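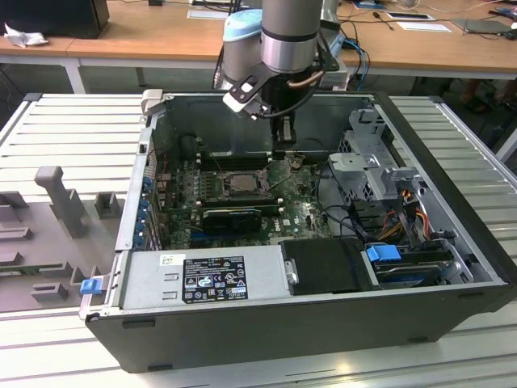
Figure 7.1 Gripper over the motherboard of an opened desktop tower, with the CPU exposed in its socket.

Chapter 7
Learning Contact-Rich Disassembly

The earlier chapters dealt with tasks in which the arm could stay clear of everything but its target. Taking a computer apart is different. Parts are held by clips, levers and screws, and most can be reached only by passing close to something else. This chapter follows one method, Stoleo, from its first trials at the Flevmont laboratory to the results most often cited for it.

Stoleo learns from demonstrations. An operator guides the arm through a single step, such as releasing a lever, and the recording is cut into segments wherever the contact state changes. The Flevmont set holds 171 demonstrations of 4 steps, all made on desktop towers laid on their sides.
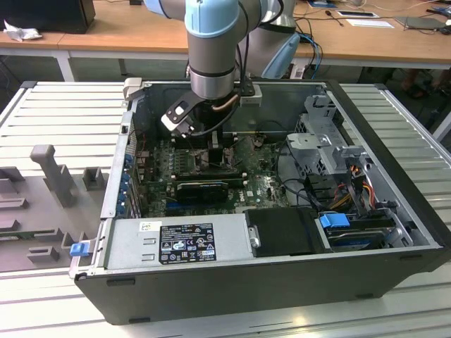 Approach direction was the first thing the group had to settle. A tower on its side is open at the top but walled in by its own parts, and the policy has to learn which of them it may come near. The drive cage stands to one side of the motherboard and a graphics card lies across the lower middle, so a descent from above was used for every step near the processor. Side approaches were tried later – see Section 7.4 – and needed a second planner, Fludulum.

With segment labels, the policy completed 68 percent of held-out trials. Without them it rarely finished the lever step. Roughly 400 trials were run in all. Most failures came in the last part of the approach, where the fixed view of the workspace gives little detail and the wrist view matters most.

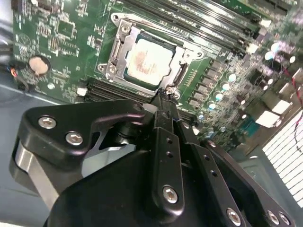
7.1 Segmenting a Demonstration

Let a demonstration be a sequence of arm poses, gripper widths and wrist forces. We use the Shek rule to place the cuts.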